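2019-07-02
Posted by Deok-su Yook
3 comments | 3 shares

Wash trial, second batch. Writing this up before I talk myself into liking the numbers.

The claim from Tellari is that their cold-wash liquid keeps printed lettering intact on polyester for as long as anyone would care to wear the thing. I've got the Grancombe club shirts to test it on, and so far I don't buy it. The June batch looked fine to me at the bench and then looked tired under the daylight lamp. Same shirts, same afternoon. So either the lamp is lying or the bench light is flattering, and I know which one I'd bet on.

Weighed the liquid this time instead of trusting the cap. The bottle says 1000 mL. I got 948 mL out of it with the measuring cylinder, and yes, I let it drain properly. Could be what clings to the walls, could be a short fill. Either way the dose per load on their sheet is worked out from the full bottle, so their cost per wash is off before we've even started.

Procedure otherwise unchanged. Cold cycle, shirts inside out, no softener, line dried in the back room away from the window. Ledesma's sheet wants them tumble dried on low. I'm leaving that out until we have a plain result to compare it with. 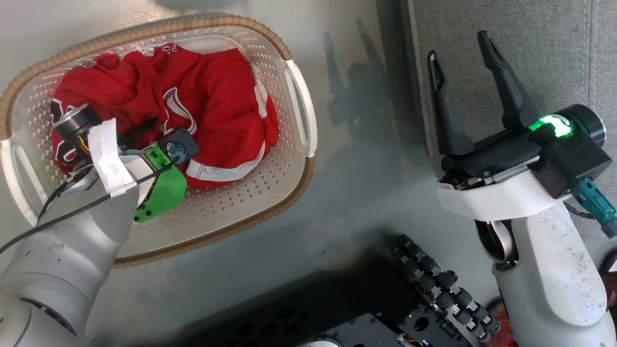
The other thing bothering me is handling. If the shirts get dumped in a basket and left crumpled, any cracking along a fold gets blamed on the detergent. I can't separate the two with how we've been doing it. From now on they go from the line to the table, get laid flat with the lettering up, and only get folded once they've been graded. Folding along the print is out. Whoever folded the last lot into thirds, please stop.

White trim is a better tell than the lettering, I reckon. Red dye creeping into white shows up well before a letter lifts. Tunari grades on lettering only, which suits whoever is selling the ink. I'm adding a trim column to the grading sheet and we'll see if anybody complains.

Still to do: re-grade the June shirts under the lamp, ask Tellari about fill volume (expecting a brochure in return), find the grey card that was in the second drawer and now isn't.

Not signing off on batch two yet.

Last updated 2 weeks ago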